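Kitchen Table Campaign Tips – running a local race out of your house
by Tracey Birkett

Quick list, typing this between calls. Third time I've run somebody's town council race from my own kitchen and people keep asking how we do it.

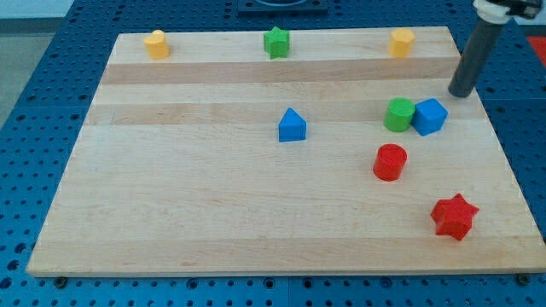

Clear one surface and keep it clear
Pick a table or counter. That's the folding spot till election night. No mail, no homework, no dinner. We ate standing up most of June.

Wipe it down and let it dry all the way before any paper touches it. One damp ring and you lose a stack of flyers. Ask me about the Plutside batch. Or don't.

Folding
Fold one, check it against the envelope, THEN fold the rest. A butter knife works fine for the crease, use the back of the blade. Bone folder is nicer if you have one.

Tri-fold goes in with the name facing the flap. People see the name first when they open it. Small thing but the candidate will notice.

We did 3,808 pieces for the Quinlan ward over four evenings. Bundles of 50, rubber band, sticky note with the street on top. Don't skip the sticky note.

Envelopes
Don't lick them. Damp sponge in a saucer, a little water, wring it out hard. Lay out ten in a row with the flaps overlapping, one swipe, close them up from the bottom.

Stamps on before stuffing. Lumpy envelopes tear stamps.

Yard signs
Store them flat, in the garage, off the concrete. Two scrap 2x4s underneath is enough. Stakes go in a tall bucket, points down, or somebody gets a leg.

Hard dry ground – make a pilot hole with a long screwdriver and a mallet. Wiggle it out, push the stake in by hand. Hammering on the wire just bends it and now you have a crooked sign in front of the one neighbor who said yes.

Muddy signs: dish soap, lukewarm water, soft sponge. No scrubby side, it takes teh ink off. Sticker residue comes off with a dab of cooking oil, then soap again.

We put out 271 last time and got most of them back. Write the addresses down as you go. On paper. My phone died in Jevdale and I had to drive the whole loop again.

Clipboards
Petition sheets curl up if you leave them in a hot car. Flat in a baking sheet with another baking sheet on top, overnight, good as new.

Tie the pen to the clipboard with kitchen string. 15 inches is right, any shorter and lefties can't use it. Pencil does not count on petitions here, check your own clerk's rules before you send anybody out.

Rain: gallon zip bag over the whole board, hand inside to write. Looks silly, works OK.

Feeding people
Nothing greasy. No chips, no wings, no pizza near the literature. Pretzels, grapes, cheese cubes, sandwiches cut small. Food on the stove side, paper on the other side, and a wet towel in between.

Coffee in lidded mugs only. I'm strict on this.

Big pot of chili for the door knockers, start it at 2 and it's ready when they come in. Freeze whatever's left in muffin tins, pop them out, bag them. That's lunch for a week.

After
Signs down fast, our town wants them gone in a week. Recycle the leftover lit but keep a few of each for next time, you'll want to see what you said. The Platness race had 2,586 votes cast in all, and I still have that flyer taped inside the pantry door.

More on phone lists when I get a minute, my spreadsheet is a mess righ now.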